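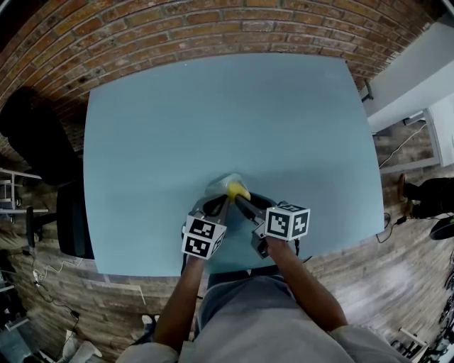
Page 2 of 6

About Tremblay Route Security

Tremblay Route Security trains and advises civilian groups that work near armed conflict. Our clients are aid agencies, road builders, clinics and news crews. We do not supply guards or weapons, and we do not take part in military operations.

The company was formed when two smaller firms, Norkon and Grustitz, merged their training staff. Most of our instructors are former army engineers, medics or signals officers. The head office is in Wivutgate, where we also run the classroom part of every course.

The basic course covers convoy planning, conduct at checkpoints, radio procedure, first aid for blast and gunshot wounds, and what to do if a compound comes under attack. It has 56 hours of teaching, including one night exercise. Class size is limited to 12 by our insurer.

Our duty desk is staffed day and night. Clients with a current contract can call extension 331 for route advice or to report an incident.

New contracts are handled by the Wivutgate office, Monday through Friday.

Next: Our Instructors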